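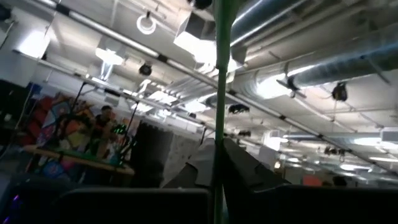
Looking up at Strazds

I have now spent long enough in the big room at Strazds to have an opinion about its ceiling, and my opinion is that somebody should have stopped buying lights.

I rent a bench there by the month. I came for the floor space, the heating and the kettle, in that order, and for the first few weeks I never looked higher than the shelf where the good clamps live. Then I put my back out moving a chest of drawers and had to lie down on the boards for a bit, and there it all was.

Start with the lights, if you can face them. There is a round one like a ring, on a short stem, which would look quite smart over a dining table. There is a square panel, very bright. There is a rectangular one hanging down with a little black speaker keeping it company. Then there is a white thing in angled slats, which I take to be a diffuser and which looks like a blind that has given up on windows. I can't find two that were bought on the same trip. Mi-kyung Min, who has the bench opposite and used to fit out shops, says this is what happens when you replace lights one at a time as they die, and that it's perfectly normal. She said it in the voice people use about damp.

The ducts I like. Big round silver ones with ribbed seams, the largest going over on a slant as though it had somewhere better to be. My flat has its pipes boxed in behind painted board, and every time one knocks I have to guess which wall to glare at. At Strazds you would at least know where to point.

There are metal rails as well, one with small dark brackets all the way along it. I asked what they were for and got three answers, all confident. I've decided they are for hanging things from in a future that hasn't been paid for.

And the green pole. It goes straight up and it is the green of old park benches, and I have grown very fond of it. When I'm planing I use it to check whether I'm standing up straight. (I'm not.)

All this has had consequences at home. My sister is doing up her kitchen and was set on taking the ceiling down to show the workings, and I was sent to look at pendants with her at Citadia, where a plain white shade was 235 pounds. I told her to come and lie on the floor at Strazds first. She did, at 8 in the morning, in her work coat, and was quiet for quite a while — then she asked who dusts the top of the ducts.

I had no answer to that. I still haven't, and I eat my sandwiches under them.

She's keeping her ceiling. The chest of drawers is nearly done, apart from the bottom runner, and I'll put up something about the wax next time.

Last updated: June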